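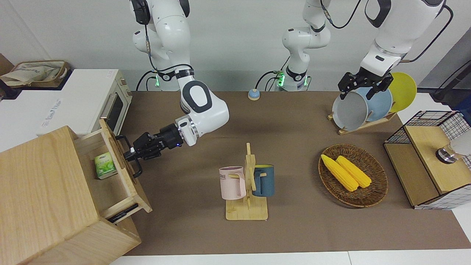 第12号　7ページ

グリッパーの比べかた、台所まわりの小物でやってみる

こんにちは、星野美津子(Mitsuko Hoshino)です。前号でアームの据え付けまで終わったので、今回はいよいよ指先の話です。グリッパーって、カタログのストロークと把持力だけ見て買うと、だいたい後悔するんですよね。わたしは二回しました(笑)。

というわけで、うちでやっている「引き出しとお皿」のテストを手順つきで紹介します。特別な治具はいりません。取っ手のついた引き出し、お皿を立てる水切りラック、マグカップ、それに形のややこしいものがひとつかふたつあれば始められます。わたしはカゴに入れたとうもろこしが気に入っています。まっすぐじゃないし、太さも端と真ん中で違うし、ちょうどいい意地悪さなんです!

1. 用意するもの

・アーム2本(1本でもできますが、左右で別の作業をさせると差が見えやすいです)
・比べたいグリッパー。今回は平行開閉型のBakuraとIrdale
・コントローラ。わたしはCrichtonを使っています
・上か横から全体が入る固定カメラ
・記録用のノート。表計算でもいいけれど、わたしは紙派

カメラは先に固定してください。あとから動かすと、同じ失敗を見比べられなくなります。わたしは以前、途中で三脚を蹴ってしまって、午前中の分をまるごとやり直しました。床にテープを貼っておくのがおすすめです。

2. 物の置きかた

引き出しはアームの片側、ラックはその反対側に置きます。真ん中の手前にはマグツリーとカゴ。奥のほうには呼び鈴をひとつ置いておくと便利です。押す動作だけの簡単な課題になるので、朝いちばんの動作確認にぴったりなんですよ。

写真の配置だと、右アームが棚のいちばん上の引き出しを、左アームがラックのお皿を担当しています。このくらい左右に離れていると、肘どうしの干渉をあまり気にせずに済みます。最初は欲張って全部を中央に寄せていたのですが、グリッパーの評価をしているのか衝突回避の評価をしているのかわからなくなりました。

それから、棚の取っ手は手前に出っぱった棒状のものを選びましょう。つまみ型の丸い取っ手は、平行グリッパーだと滑り方がばらついて、最初の比較には向きません。慣れてきたら足してみてください。

3. 引き出しテスト

まず指を取っ手に対してまっすぐ入れて、閉じて、引く。文章にするとこれだけです。でも、ここで見るところはけっこう多い!

指の先が棚の前板に当たっていないか。閉じたときに取っ手が指の真ん中に来ているか。引いている途中で手首が逃げていないか。この三つは毎回ノートに書きます。引き切ったあとに指を開いて、引き出しが一緒についてくるようなら、指のゴムが粘りすぎです。

Bakuraは指が細めで、取っ手と前板のすき間にすっと入ります。ただ、引く方向がちょっとでも斜めになると取っ手の上で指がずれる。Irdaleは指が厚いぶん入れるのに気をつかいますが、いったんつかむとかなり安定しています。わたしの環境では、引き出しだけならIrdaleの勝ちでした。

把持力の設定は、Crichtonの画面で400から始めています(このコントローラの独自の目盛りなので、単位はなしです)。取っ手が滑るようなら少しずつ上げて、わたしの棚では426に落ち着きました。いきなり802まで上げたこともあるのですが、取っ手のねじが緩んだだけで、いいことはひとつもなかったです。

4. お皿テスト

次はラックに立てたお皿。薄くて、硬くて、隣との間が狭いので、引き出しとは得意不得意がひっくり返ります。

コツは、指を開きすぎないこと。全開で降ろすと隣のお皿を押してしまいます。先に「お皿の厚み+指が入るぶん」まで閉じておいて、真上から降ろし、ふちをつかんだら一度止める。ここで一呼吸おくのが大事で、Crichtonだと待ち時間を入れるだけです。止まっているあいだにカメラの映像で、お皿が傾いていないか確認します。

色の違うお皿を並べておくと、映像を見返すときにすごく楽です。うちのは灰色と淡い水色と黄色。「灰色を抜くときに水色が動いた」みたいにメモできるので、あとで自分の字を解読する手間も減ります(字が汚いもので……)。

こちらはBakuraが得意でした。細い指がすき間にちゃんと入ってくれます。Irdaleは隣のお皿に触ってしまうことが多くて、ラックを一段飛ばしで使わないと厳しかったです。

5. マグととうもろこし

マグは取っ手をつかむか、胴をつかむかを先に決めてください。混ぜると比較になりません。マグツリーに掛かった状態から外すなら、わたしは胴派です。外すときは真横に引かず、ペグの角度に沿って少し持ち上げながら。マグの向きは毎回そろえること。ここをさぼると結果が散らかります。

とうもろこしは、軸に対して直角に指を当てるのが基本です。カゴの中で2本が寄り添っていると、つかみたいほうだけをつかむのが急に難しくなります。カメラの位置合わせが甘いとすぐばれるので、グリッパーの試験のつもりがカメラの試験になることも。それはそれで役に立つから、わたしはそのまま続けちゃいます。

6. 記録のつけかた

成功か失敗かだけだと、あとで読んでも何もわかりません。わたしは「入らない」「滑る」「隣に当たる」「落とす」の四つに分けています。グリッパーを替えたら、設定値も必ず書く。指先のゴムを替えた日も書く。新しいゴムは最初のうちだけやたらと調子がいいので、ここを書き忘れると新品びいきの結果になります。

ちなみにうちのBakuraは、開閉回数のカウンタが3,175になったところで指先を交換しました。まだ使えそうな見た目だったけれど、お皿のふちで滑るようになっていたんです。

7. で、どっちを買う?

引き出しや扉が多いならIrdale、お皿や薄いものが多いならBakura。両腕で使えるなら、左右に別のグリッパーをつけるのもありだと思います。ツール座標の設定が左右で別になるので、そこだけ間違えないように。わたしは一度、右の値を左に入れて、アームが机に向かってぐいぐい降りていきました。非常停止は手の届くところに!

Ririerの三本指タイプも気になっているのですが、取り付けのアダプタがまだ届いていません。11月の号には間に合わせたいなあ。指先ゴムの自作をしている方がいたら、型の材料に何を使っているか、編集部あてにぜひ教えてください。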